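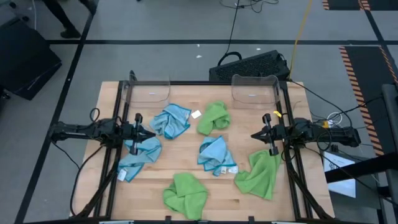

Will the arms replace the sorting staff?
Mindwood is keeping all sorting posts at the Kinyua site. The work moves from handling every cloth to setting up tables, checking bins and clearing faults.

Cell Operator (Textiles), Kinyua
4 posts, permanent. Reports to Oduor Shemweta, Automation Lead.

Duties
Lay out mixed cloths at the start of each run. Watch the arms, stop the cell when a cloth is dropped or snagged, and log the fault in Funov. Check bin contents by colour before release. Operators stay outside the floor tape while the arms are moving.

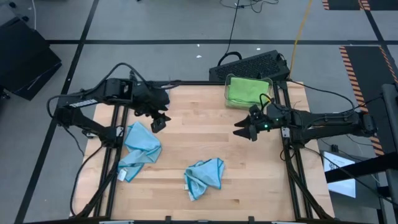 Two-arm sorting table with blue cloths on the top and a green cloth in the clear container.

Requirements
Basic computer skills and clear written notes. Sorting or laundry experience is useful. No programming.

Training and hours
60 hours of paid training, part of it at our Bridavia site. Shifts are 8 hours, including breaks. Current hand sorters may apply and keep their grade.

Apply in writing to Sharon Shirima, Staffing, by the end of August. State your preferred shift.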